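Gellura to Supply Refillable Toiletries to Crewed Charter Yachts at Zillstead Marina

Zillstead Marina has named the bath and body company Gellura as the supplier of guest toiletries for crewed charter yachts that take part in its shared provisioning service. Deliveries will begin in August. The agreement covers hand wash, shampoo, conditioner, body lotion and an unscented shower gel, all of them supplied in refillable containers.

The provisioning service is run on the marina's behalf by MacPherson, the chandlery on the east quay. Captains and chief stews place a single weekly order for cabin supplies, linen and dry goods, which is then delivered to the passerelle by cart. At present 25 yachts are enrolled. Participation is open to any crewed vessel with a seasonal or annual berth, and enrolled yachts remain free to buy from other suppliers.

Until now the service has carried single-use toiletries in small bottles, ordered by the case. According to figures released by the marina office, 3494 of these bottles were collected from participating yachts over the last charter season, many of them partly full. Interior crews had also reported that the bottles were difficult to store in quantity and that certain scents went out of stock in the middle of the season, leaving guest cabins on the same yacht with different products.
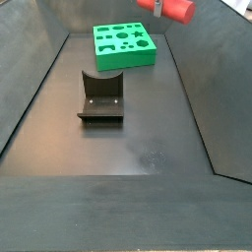 Red cylinder held by a gripper over a dark gray bin.

Under the new arrangement, each yacht will receive a starter set at no charge, with enough containers for every guest head and the day head. Refills will be sold in bulk pouches through the weekly order. Empty pouches may be returned to the chandlery counter for credit toward the next delivery. The containers have a locking pump, and a bracket is available for vessels that prefer to fix them to the bulkhead during passages.

Gellura was chosen after a trial in which interior crews on seven yachts used products from competing suppliers and completed a written assessment. Crews were asked to rate scent, texture, residue on marble and stainless steel, ease of refilling, and how the containers behaved in a moderate sea. The marina has stated that the trial products were provided without charge, that no payment was made to any crew member, and that the assessments were submitted without the suppliers' involvement.

Results for the hand wash and body lotion were strongly favorable. The lotion was described in several of the assessments as light enough for use after a day in the sun, and crews noted that it did not mark pale upholstery once absorbed. The conditioner was rated lower. Several crews found it too thick for the pump in cooler weather, and Gellura has agreed to supply a revised formula before deliveries begin. Any yacht that receives the earlier formula in error may exchange it at the counter.

The standard range will be offered in two scents, fig leaf and sea fennel. The shower gel will be supplied without fragrance, in response to requests from crews who host guests with sensitive skin. A full list of ingredients for each product will be kept at the chandlery and included with every starter set, so that it may be checked against guest preference sheets before boarding.

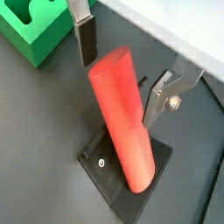
Will yachts that still have single-use bottles on board be required to discard them?
Existing stock may be used until it runs out, and unopened cases bought through the provisioning service may be returned to MacPherson for account credit until the end of the season.

Pricing has been fixed for the first year of the agreement. The marina office estimates that a yacht with five guest cabins will spend roughly 7 percent less on toiletries over a full season than it did under the previous arrangement, although the amount will vary with the number of charters and the length of each. Orders for refills must be received by noon to be included in the following morning's delivery round.

Sunscreen, insect repellent and after-sun products are not part of the agreement and will continue to be stocked from several brands. The same applies to crew toiletries, which are ordered separately. A proposal from Tatar, the linen service that already supplies many of the berthed yachts, to deliver guest slippers and robes through the same weekly order is under review. The marina expects to announce its decision after the charter season closes.

Chief stews who wish to examine the range before ordering may do so at the chandlery during regular counter hours. Testers are available for both scents, and a sample container and bracket have been mounted beside the counter for inspection. Enrollment forms for yachts not yet taking part in the provisioning service can be obtained at the same location or from the marina office. Completed forms should state the berth number, the number of guest cabins, the preferred scent for each cabin and the name of the crew member authorized to sign for deliveries.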